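Plirnetness Cup Handling Practice Kit
Made by Masico for classrooms, labs and small workshops

If you have ever watched a gripper close on a plastic cup and held your breath a little, you already know why we put this kit together. Cups are friendly, cheap and familiar, and they are also surprisingly good at showing up sloppy habits. The wall gives, the rim slides, and a grip that looked fine on the way up can let go on the way down. The Plirnetness kit gives your group a shared set of house rules for that kind of work, along with the cups and printed cards to practice them over and over until they feel natural.

What comes in the box

30 plastic cups, all one size
A bound rule book, 9 chapters, with room in the margins for your own notes
5 laminated station cards
A pad of check sheets, 400 in all, with a tear-off copy for the person taking over the station
One roll of Flamus marking tape for setting out the work area (easy to peel up again, we promise)

The gripper and arm are not included. The rule book was written with small two-finger grippers in mind, and most of it carries over nicely to other kinds.

Rim holds, chapter 4

This is the chapter people write to us about the most, and it's the one we rewrote the most times too. A rim hold means one finger inside the cup and one outside, with the wall pinched between them. It leaves most of the cup hanging free, so the rules are a bit stricter than they are for a hold around the body. Practice over a bare tabletop, keep hands outside the tape while the arm is powered, and look at the lip for creases before every new run. Start with the lowest force setting that your gripper allows and go up one small step at a time. If the cup tips in the grip, write the tilt down on the check sheet before you open the fingers - it's very easy to forget once the cup is back on the table.
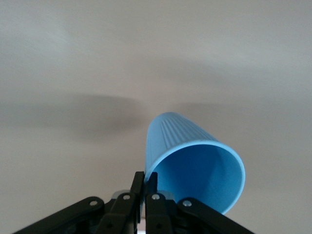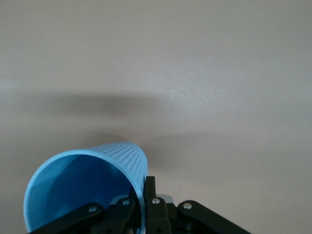
Rim holds on a light blue ribbed cup, with the cup tipped over in the fingers.

Setting up a station

Pick a table with a plain top and good light. Tape out the reach of the arm and then add a hand's width all the way around. Put the stop button where the person running the station can get to it without leaning over the tape, and try it once before the first cup goes in. We like to have one person run the arm and one person fill in the sheet, and to swap halfway through so that both of them learn both jobs.

Retire any cup with a split, a white stress line or a rim that no longer sits flat. It can be tempting to squeeze one more session out of a favorite, but a tired cup will teach you the wrong force setting.

Does this replace a safety standard?

No, and please don't use it that way. The kit is a set of good working habits. Your robot's manual, your own risk assessment and whatever rules apply where you work all come first, and if our book and your manual disagree, follow the manual (and do drop us a line so we can take a look).

Refills and extras

Cups, check sheets and tape can all be ordered separately. The Bhuiyan storage tray fits the full set of cups in stacks and has a slot at the back for the station cards. Refill orders placed in December may take a little longer to reach you.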